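Abernathy students teach two arms to clear a table

Students in the robotics elective at Abernathy Technical High School are spending this term on a sorting project that uses two robot arms, one shared bin and a lot of empty bottles. The class meets in the old print shop behind the gym and is taught by Belmiro Cordeiro.

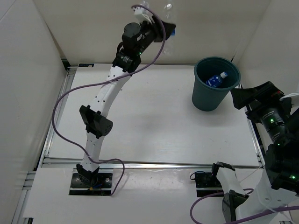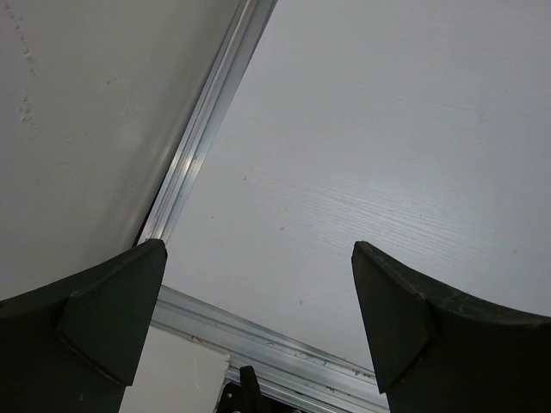
The assignment sounds simple. An arm has to pick up a piece of household trash, carry it to the bin and let go – without bumping the other arm on the way. Students guide the arms through each pickup by hand controls, save the run, and later use the saved runs to train a program that does the job by itself. The class has saved 2267 runs so far and wants to reach 4000 before the regional student showcase in Bristuton in May.

"The picking up went pretty well from the first week," said Inês Louro, a junior. "Letting go over the bin was harder. We kept dropping things on the rim."

Louro works mostly with Xinyi Ding, a senior who wrote the script that sorts good runs from bad ones. Ding said the script throws out any run longer than 38 seconds. Before that, students had to watch every recording and vote on it.

Clear plastic has been the class's main headache. Cordeiro said the program has trouble telling where a see-through wrapper ends and the table begins, and the group has split over what to do about it. Some students want to record more runs with wrappers. Others would like to stick to bottles until the showcase and come back to the rest in the fall.

Money for the class came from a grant by Jendance, a packaging company in Brovumberg. Kamran Mirzaei, an engineer there, visits every other week to help with repairs and wiring.

The print shop is open to other students at lunch on class days. Anyone who wants to try the controls can sign up on the sheet by the door, and sign-ups for next year's elective open in April. Students need to have passed Algebra 2 or get a note from Cordeiro.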